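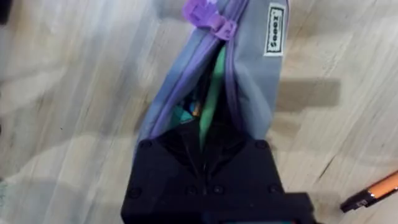

Pencil cases and school supplies: progress to the end of May

Grant holder: Grendbridge Learning Shed
Prepared by: Thijs Meijer

Work done this term

The grant pays for filled pencil cases for pupils starting at the Herden and Fumton schools. We have now packed 542, which is over half of what we agreed. Herden has had all of its share. Fumton has had two deliveries and is due one more before the summer break.

Cases

We are using soft fabric cases with a zip along the top. The light blue-grey one with the purple zip and the small white "Seeex" label is among those in use. It opens wide enough to see what is inside and does not take up much room in a school bag. Each case is opened and checked before it goes into a box, and the zip is run up and down.

Problems

The Kramer order for rulers came late and 4 boxes of cases had to wait for it. Three zips jammed during checking and those cases were put aside. Two were freed with a little candle wax. The other will be used for spare pens in the packing room.

Spending

We are within budget on cases and pens. Delivery has cost more than planned, and we would like to move part of the printing money to cover it. Please let us know if this needs a separate form.

Next

Finish packing for Fumton, order more erasers, and ask both schools which items run out first.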